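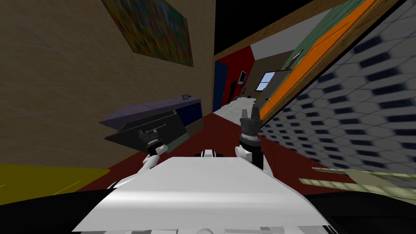
What does it take to get a two-armed mobile robot to open a kitchen drawer, using only parts and computers available in a shared workshop?

A simulated kitchen to practice in, a controller that gives way when the handle pulls back, and more time on the base position than on the arms. The rest of this report covers how we arrived at those three items and what remains undone.

Project report: Drawer and Door Tasks for a Home-Built Two-Armed Robot
Group members: Mitali Sarkar, Malsha Wickramasinghe, Kartini Liew
Workshop supervisor: Selvaraj Hettiarachchi

1. Background

The Corville workshop is shared by three student groups and a number of evening members. Our group has one bench and a share of the floor. The physical robot, which we call Trosten, has a wheeled base, a lifting torso and two arms, and it was half assembled when we began. The left shoulder motor did not arrive until June. We used the waiting period to write and test the control software in simulation, and most of the results below come from there.

2. Scope

The original proposal listed four tasks: open a drawer, close a drawer, open a cabinet door, and carry a cup between two counters. We dropped the cup task after the first month. It depends on grasp planning that we did not have time to write. The other three tasks use a fixed grasp on a handle, and the hard part is the motion after the grasp.

3. Software

The control code is split into two programs. The first, Samarakoon, takes a target pose for each gripper and returns joint angles. The second runs the base and decides where the robot should stop. They exchange messages over a local socket at a fixed rate. Fathima Selvanayagam from the neighboring bench reviewed the message format and found that we were sending joint angles in degrees one way and radians the other. This explained two weeks of odd elbow behavior.

Samarakoon began as a position controller. It moved the gripper along a straight line computed from the handle pose. With a drawer this works only when the line matches the drawer's slide direction closely. A small angle error makes the gripper push sideways, the simulated contact force rises, and the fingers slip off. We replaced it with a compliant controller that holds position along the pull direction and is soft in the other two. The stiffness values were tuned by hand and are listed in the project folder.

4. Test kitchen

The practice room is a simulated kitchen we named Vilano. Wall, floor and counter colors are deliberately strong so that each surface can be told apart in the head camera view while debugging. Drawers and doors are separate bodies with their own joints, and friction on each joint can be set from a text file. 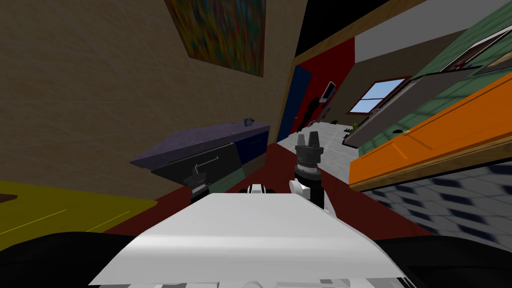 Base placement took up the largest share of the work. A stopping point that suits one arm can leave the other folded against the torso or reaching across it, and the planner has to choose before either gripper has moved. Our first version scored each arm alone and added the two scores. It gave poor results in the space between the purple countertop and the orange counter, where the robot has fixtures on both sides and an upright wrist needs clearance as much as a reaching one does. The second version checks both arms together, including the wrist collars, and rejects any base position where the torso cannot turn away from the counter again. It is slower to compute – 26 seconds on the workshop computer – but it only runs once per task.

5. Results

We ran 171 trials in simulation, of which 56 used the old position controller and the rest used the compliant one. The old controller failed mostly by slipping off the handle. With the compliant controller, slips became rare and the remaining failures were almost all bad base positions. Closing a drawer was easier than opening one, as expected, because the gripper can push with closed fingers and needs no grasp.

The cabinet door task is only partly working. The door swings through an arc, and the base has to back up during the motion. Our two programs were not designed to move at the same time. When they do, the message delay shows up as a jerk at the wrist.

6. Problems and corrections

The camera mount was modeled with a roll error for the first part of the project. Image coordinates were converted using the wrong rotation, and handle positions came out shifted. The correction is one line in the robot description file. Older logs were not converted and should not be mixed with newer ones.

The simulated drawer friction was left at the default value. Malsha measured a real drawer at home with a luggage scale and got a noticeably higher pull force. The trials in section 5 have not been repeated with her value.

The log files grew to 928 megabytes before we limited the recording rate. The workshop computer is shared, so please clear the old folder before starting a new series.

7. Remaining work

The left arm of the physical robot is mounted but not calibrated. Kartini has written the calibration routine and tested it on the right arm only. After that, the drawer task can be tried on the bench at low speed, with the emergency stop held by a second person. The base and arm programs should be merged before anyone attempts the cabinet door on the real machine.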